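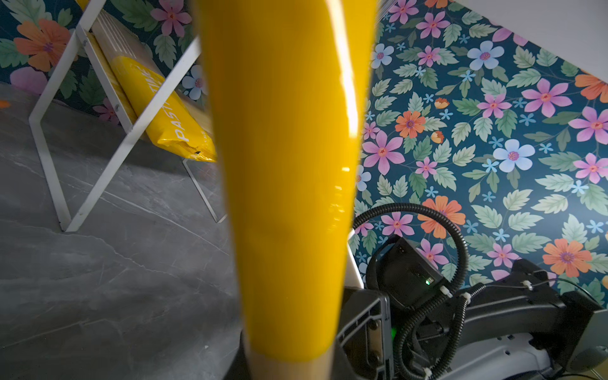
What does shelf-stocking automation change for the people who work in a stockroom?

Mostly it changes what they spend the day doing. There's less lifting and placing of packets, and more checking, clearing up and sorting out the awkward items.

Shelf-stocking automation is the use of robot arms to pick up packaged goods and put them on a shelf, in a tray or in a box. It turns up in grocery stockrooms, small warehouses and the back rooms of shops. I worked in the stockroom at Dereo, a dry goods wholesaler in Kamolrat, before and after the arms came in, so a fair bit of this article leans on what I saw there (other places will do it differently, of course).

How the work is divided

Two arms are a common choice, as one can steady a packet or shift it out of the way while the other takes hold. Long, thin goods such as spaghetti are a good test. The film is shiny and creased, the packets slide over one another, and a heap of them rarely lies the same way twice! Boxes are much easier, and so are tins.
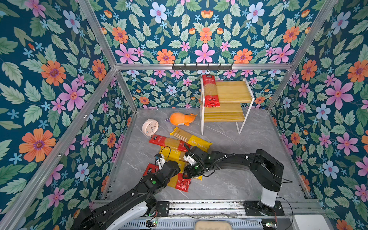 A person still decides what goes where. At Dereo we had 300 lines on the shelves and only 100 of them were ever given to the arms, with everything else staying on the hand-packing benches. Glass jars were the big argument. I was against it, and the jars stayed with us.

Changes to jobs

The old job title was picker. The new one was cell minder, which we all thought sounded like prison work, and the training took most of October. You learnt to stop the arms safely, free a stuck packet, wipe the camera lenses and log each fault in a program called Grololitz. My shoulders were grateful, I'll say that much. On a busy shift we used to lift over 2,000 packets by hand.

The minus side was the quiet. Packing with someone across the bench means you chat all day, whereas minding means standing on your own and listening out for the stop alarm. Some of my workmates moved over to Covetti, the bakery next door, for just that reason, and I nearly went with them.

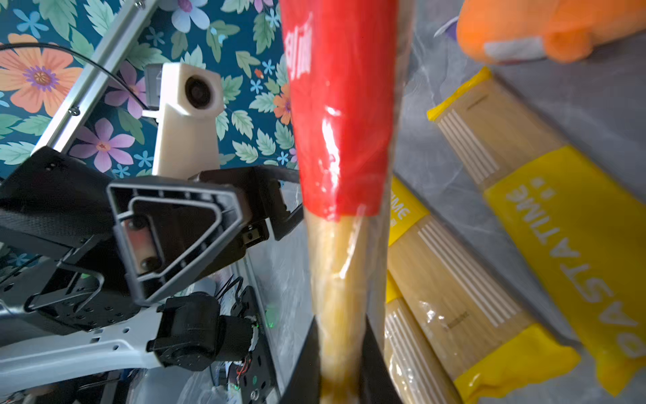 A spaghetti packet held upright between two black gripper fingers, with yellow-labelled packets lying to the right.

Pay and hours

Minders at Dereo got a slightly higher rate than pickers, but the early shift was dropped, and with it the early shift bonus. A few people ended up worse off until the rate was looked at again. Breaks also moved, as they had to be staggered so that someone was always near the stop button.

See also: hand packing, pick and place, stock rotation

Last edited November 22, 2025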